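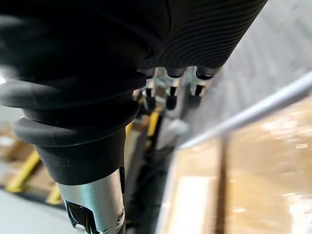 Do I have to descale the machine if I only use filtered water?

Filtered water slows the scale down, but some still gets through, so you will need to descale, only less often.

Search this guide Enter keyword Go

Caletti Bean-to-Cup Owner's Guide
Section 3: Water, scale and the red light
25 September 2020
By the Poltwood Guides Desk

The red light comes on after 346 cups. It does not care how you feel about this. You can go on making coffee for another 88 cups with the light on, after which the machine locks itself and will do nothing but descale, however early in the morning it is.

Setting the water hardness

Do this once, when the machine is new, and again if you move house.

1. Dip the test strip in a glass of cold tap water for one second. Shake it. Wait a minute.

2. Count the squares that have turned pink. None or one is soft, two is medium, and three or more means you probably already know about your kettle.

3. Hold MENU until the display shows H. Press the cup button to step through the settings, then press MENU again to save.

Note: If you walk away before saving, the display goes back to where it was and says nothing about it. 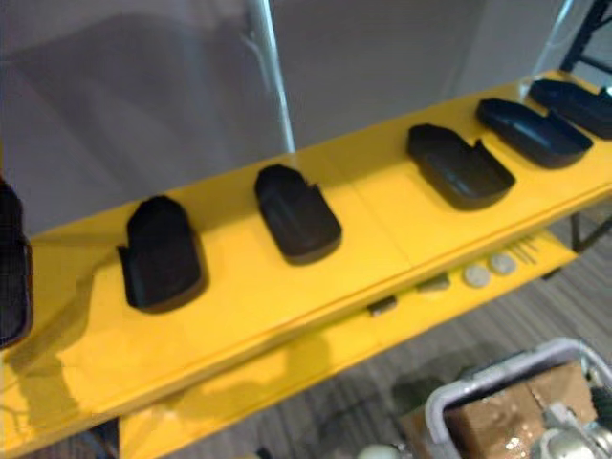
The factory setting is H3, the gloomiest. Leaving it there won't hurt the machine, but it will ask to be descaled more often than it needs to be, and you will get through a good deal of descaler.

Running the descale programme

Allow 40 minutes. The programme can't be paused, and pulling the plug halfway only means starting again from the top with a worse temper.

1. Empty the drip tray and the grounds drawer. Both. The machine checks.

2. Take the Bridex filter out of the water tank and put it in a cup of clean water. Descaler ruins filters, and a new one costs more than the descaler did.

3. Pour one sachet of descaler into the tank and fill with cold water to the lower line.

Caution: Don't use vinegar. It attacks the seals, and your coffee will taste of chip shop until October.

4. Put a large bowl under the spout. The programme sends out 566 ml before it stops for a rinse, and a mug is no match for that.
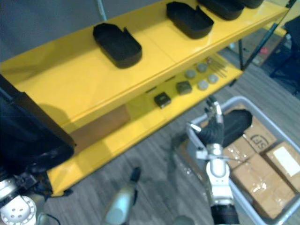 According to one owner who wrote in, a washing-up bowl works best, turned sideways with the spout as low as it will go, and a tea towel underneath in any case. We have tried it and have nothing to add except a second tea towel.

5. Press and hold CLEAN until the light starts to flash. There will be groaning. Long silences are normal too.

6. When the light turns steady, empty the bowl, rinse the tank well and fill it with fresh water to the upper line.

7. Put the bowl back before you press CLEAN again. The rinse starts at once. 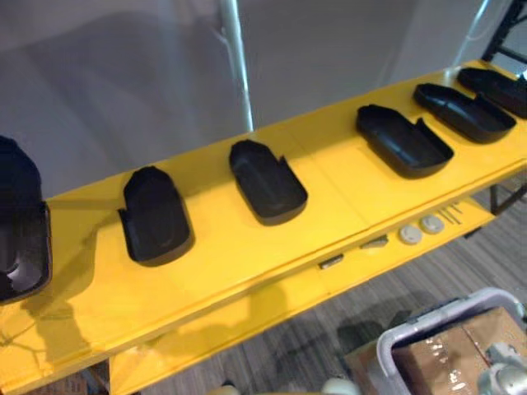
8. When the red light goes out, refit the filter and run one cup of hot water from the steam side. Throw it away.

If the red light stays on

Check that the tank is pushed fully home. It should click. If it clicks and the light is still on, the rinse was cut short, so repeat steps 6 and 7.

If the light flashes quickly, the Jurić valve at the back of the tank is stuck. Lift the tank out, press the small white pin in and out a few times with a fingertip, and refit. Don't use a skewer. We sell a lot of replacement valves to people who used a skewer.

Section 4 covers the milk pipe, which should be cleaned daily.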